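Got to the Lukavent open day just after two, which meant I'd missed the coffee but also missed the queue for the gripper benches, so no complaints from me. They'd set up seven stations in the big hall at Braltau and you could have a go at every one of them, which almost never happens at these things!

I started with the suction cups (fine on boxes, hopeless on my woolly hat) and then spent far too long with the Areo, a soft three-fingered hand that squashes itself round whatever you give it. It held a satsuma beautifully. It was less keen on a biro - I tried some seven times and got it twice. The Marikar two-finger one next door picked up the same biro first go, but it pinched the satsuma hard enough that I felt bad for it.

What I liked best was upstairs, where they let you try an arm in the simulator before you're allowed near the real thing. You get a gamepad, a bare floor and as long as you want. I drove mine straight into the ground, reset it, and did the same again. The wrist turns quicker than you'd think, and once you've swung the view in close it's quite hard to remember which way is left. Still, after a quarter of an hour I could hover the fingers more or less where I meant to. 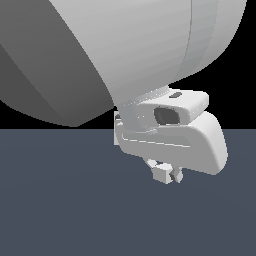 Up close with the simulated arm, fingertips clear of the floor for once.

I'd have liked a proper object to grab in there, and a slower setting for beginners. They're running it again in March and I've already put my name down - I want another crack at that biro.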